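Runusham Public Library Service
Staff and Community Bulletin
2024-03-12

Lending beyond books: a conversation with the head of branch services

The Rondside branch opened its household lending collection last May with 800 items. The collection now stands at 2,260 and includes sewing machines, cake pans, folding tables, garden tools and board games. The Bulletin met with the head of branch services to discuss the first months of the program and the plans for the coming year.

Asked how the collection was first assembled, the head of branch services pointed to a survey of cardholders carried out the previous winter. "We asked residents what they had bought and used only once," she said. "Carpet cleaners were at the top of the list, followed by large cooking pots. Those became our first purchases."

Loans run for seven days and may be renewed once if no other cardholder has placed a hold. The head of branch services acknowledged that this period has drawn comment. "Seven days suits a carpet cleaner very well. It does not suit a sewing machine, and we hear that at the desk every week. We are reviewing the period for craft equipment, and I expect a longer loan to be approved."

Late fees are not charged on household items. A cardholder with an overdue item may not borrow another until the first is returned. According to the head of branch services, returns have been prompt, with the exception of camping equipment in the late summer.

Storage has proved the more difficult matter. The Rondside building was designed for books, and its shelving is too shallow for many of the larger items. The service purchased 25 deep shelving units from Veltier, and these now occupy the former periodicals room. "We gave up a quiet reading space to do it," she said. "Some of our regular readers were unhappy, and I understand why. We have moved the armchairs upstairs, but the light is poorer there."

Every item is inspected on return and cleaned before it is lent again. Cardholders are asked to report missing parts at the desk. There is no charge for ordinary wear.

The Odoi branch will open a smaller collection in May, limited at first to kitchen items and games. Holds placed at either branch will be filled from both. Cardholders who wish to suggest an item may use the form available at any service desk. 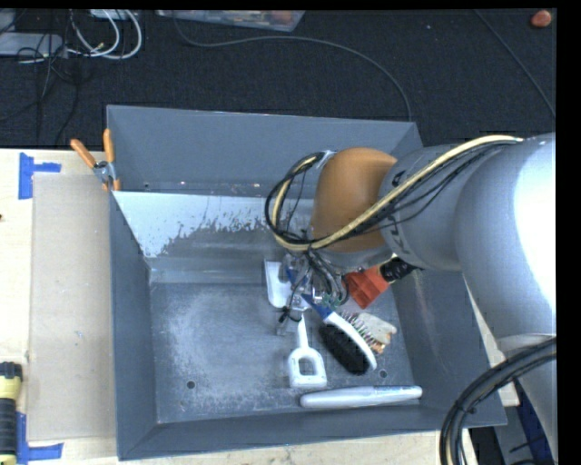

Branch hours and holiday closings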